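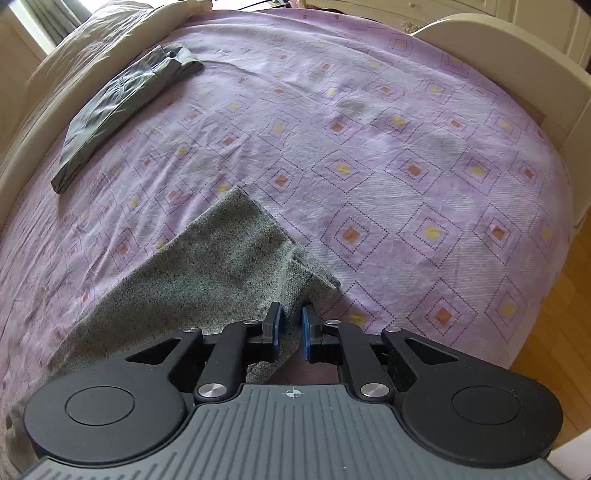

Skenstead House, Linen and Rooms Group
Minutes of the meeting, February 2026

Present: Seo-ah Cha (chair), Joon-young Wi, Kyung-hwa Heo, Jong-dae Cho (minutes)
Apologies: Dae-han Yook

1. Minutes of the November meeting
Accepted with one correction. Item 4 should read "flat sheets," not "fitted sheets."

2. Matters arising
2.1 Shelf labels in the linen room have been replaced. Closed.
2.2 The dryer on the second floor still stops before the end of the long cycle. J. Wi has reported it to Vuloritz again. Open.
2.3 Spare keys to the linen room: carried over, D. Yook absent.

3. Stock
K. Heo presented the count. Total pieces on the books: 1337. Of these, 668 are sheets, flat and fitted together. The rest is pillowcases, towels, covers and throws. Pieces taken out of use since November: 48, mostly pillowcases with failed seams. These have been moved to the rag bin and struck from the list.
The count does not include items on beds on the morning of a changeover. S. Cha asked for these to be shown on a separate line next time. Agreed.

4. Folding of gray cloths
4.1 The heathered gray cloths are being folded in two different ways, in thirds on the first floor and in quarters on the second. Stacks do not match on the shelf and the top ones slide off.
4.2 J. Wi proposed quarters for all. Lay the cloth flat on the made bed, bring corner to corner, smooth from the fold outward, then fold again the other way. The closed fold faces the front of the shelf.
4.3 K. Heo noted that the weave holds a crease if the cloth is left bunched, and that a ridge in the first fold carries through to the second. The cloth should be opened and laid again if the first fold is not flat. Pressing down harder does not remove the ridge.
4.4 J. Cho asked whether folding could be done on the table in the linen room. The table is too narrow for the cloth at full width. Folding stays on the bed.
4.5 Quarters adopted for both floors. The card inside the linen room door to be rewritten.

5. Patterned sheets
5.1 The pink-lilac patterned sheets remain in use. S. Cha confirmed that no more of this pattern will be ordered. When a sheet is taken out of use it will be replaced with plain white.
5.2 Dark flecks come off the gray cloths onto pale bedding if both are washed in one load. K. Heo has seen this on two loads. Gray cloths to be washed on their own, cool, with no softener.
5.3 J. Wi asked if the lint could be coming from the machine filter. Not known. The filter is to be cleaned before the next gray load and the result noted on the wash sheet.

6. Order
6.1 Quotes were received from Fadel and from Do. Fadel is cheaper per piece but sells white flat sheets only in packs of 20. Do will split a pack and charges for delivery.
6.2 Agreed to order one pack from Fadel. Pillowcases deferred until the separate line in the count (item 3) is available.
6.3 Sample pieces are to be washed twice and measured before any larger order. Shrinkage on the last white sheets left them short at the foot.

7. Other business
7.1 The trolley on the first floor pulls to the left. J. Cho to check the front wheel.
7.2 Towels are still being left on the radiator in the hall. Notice to be put up.

Actions
J. Wi: follow up dryer with Vuloritz; clean washer filter and note result
K. Heo: separate line for linen on beds; rewrite folding card
S. Cha: place order with Fadel
J. Cho: trolley wheel; radiator notice
D. Yook: spare keys

Next meeting: to be set by S. Cha once the Fadel delivery date is known.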